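Grara Garment Notes

README for the shirt portion, version 2

Maintained by Hala Farouk and Abenezer Gudeta

Summary

Grara is a set of pictures and written notes on everyday clothing as it is handled on a table: laid out, straightened, folded and stacked. This part covers long- and short-sleeved shirts with a button front. Trousers, towels and knitwear are kept in separate folders with their own README files and are not described here.

The shirt portion holds over 300 entries. An entry is one garment on one occasion. It consists of one or more pictures, a plain text note and a row in the index file. The notes are written by a person who had the garment in hand, and they are the part we consider most useful. The pictures support the notes.

Folder layout

shirts/index.csv
One row per entry. Columns are listed below.

shirts/notes/
One text file per entry, UTF-8, no line wrapping.

shirts/pictures/
Pictures grouped by entry. An entry can mix close views and table views. File order within an entry is alphabetical and should not be read as order in time.

shirts/changes.txt
Corrections made since the February release.

Index columns

entry: short code, unique within the shirt portion.

garment: short code for the garment itself. The same shirt may turn up under several entries.

pattern: one of plain, stripe, check, print, other. Tartan and madras are both filed under check.

ground: the main colour or colours, in the annotator's own words. See the section on colour before using this column.

closure: buttons, snaps, zip or none.

facing: front up, back up, side or unclear.

state: flat, partly flat, bunched, folded or hanging.

pressed: yes, no or unknown. Filled in by the person who brought the shirt to the table, never from a picture.

remarks: free text, often blank.

State labels

The state label belongs to the picture, so an entry can carry more than one value, separated by semicolons. "Flat" allows for small wrinkles, including at the hem and cuffs. "Partly flat" means that at least one panel or sleeve is doubled over or gathered. "Bunched" is used where the cloth stands up in ridges and the outline of the garment can't be followed. "Folded" requires deliberate folds with edges that line up; a shirt dropped in a heap is bunched, however neat the heap.

Where a close view does not include enough of the shirt to judge, label only the cloth that can be seen and leave facing as unclear unless the placket settles it.

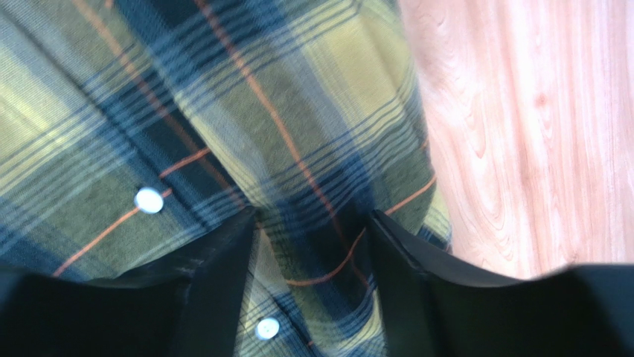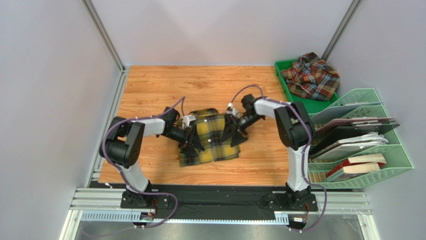 Checked shirts are the largest source of disagreement between annotators, and most of it concerns colour. A dark stripe that one person calls navy is written down as black by the next, and a yellow-green band becomes plain yellow once the whole shirt is viewed from further back. The plaid shirt on the wood-grain surface is a fair case: from the table view, yellow, black and grey is a reasonable entry, while the close view of plaid cloth supports olive green, navy and slate blue, with thin orange lines that are easily missed at a distance. We do not merge such readings. The ground column takes whatever the annotator wrote, and a second reading goes into remarks with the initials of the person who made it. Users who need a fixed list of colours should build one from both columns and expect overlap at the dark end.

Orientation and the placket

On a patterned shirt the placket is a better guide to orientation than the checks. Stripes bend and change direction wherever the cloth is gathered, and a check that looks square to the table on one side of a fold may be well off square on the other. Buttons on a closed front stay in sequence and can be followed through soft folds.

Annotators were asked to work in this order:

1. Find two buttons and take the line between them.
2. Look for the collar or the hem to settle which end is which.
3. Use the pattern only if the first two steps fail.

White buttons on dark cloth gave little trouble. Buttons matched to the cloth were often missed, and the closure column for plain navy and plain black shirts was therefore checked again against the garments themselves.

Folding notes

Two folding methods appear in the notes, under the names used by the people who wrote them.

Grudden fold: shirt laid face down, sleeves brought in across the back, sides turned in to the width of the collar, hem brought up once and then again. It gives a flat packet with the collar on top.

Pană fold: shirt laid face up, halved along the placket, sleeves laid back over the body, then folded in 3 from the hem. It is quicker and leaves a crease down the front, so it was used mostly for casual shirts.

Starting position is recorded in the note because the facing column alone does not show which method was planned. A front-up shirt may be waiting to be turned over.

Garments

All garments are second-hand adult shirts and were washed before use. Fibre content was copied from the care label where one was present. Brillis, our name for the lending box, supplied most of the checked shirts; its garment codes begin with B. Shirts with missing buttons were kept, with the gap recorded in remarks.

Known limits

Checks and stripes are over-represented compared with an ordinary wardrobe. Heavy flannel is rare. There are no children's shirts.

Pictures may include other clothing, stationery or trays beside the shirt being described. These items are not indexed. If a second shirt can be seen, the row refers to the one on the main surface.

Colour was not calibrated. The lighting differs from one occasion to another and no grey card was used.

The pressed column is unknown for most of the early entries and can't be recovered.

Corrections

Send corrections to either maintainer with the entry code, the column and the proposed value. Changes to the ground column are added as second readings and do not replace the first. Changes to state or facing are looked at by both maintainers and listed in changes.txt with the old value beside the new one.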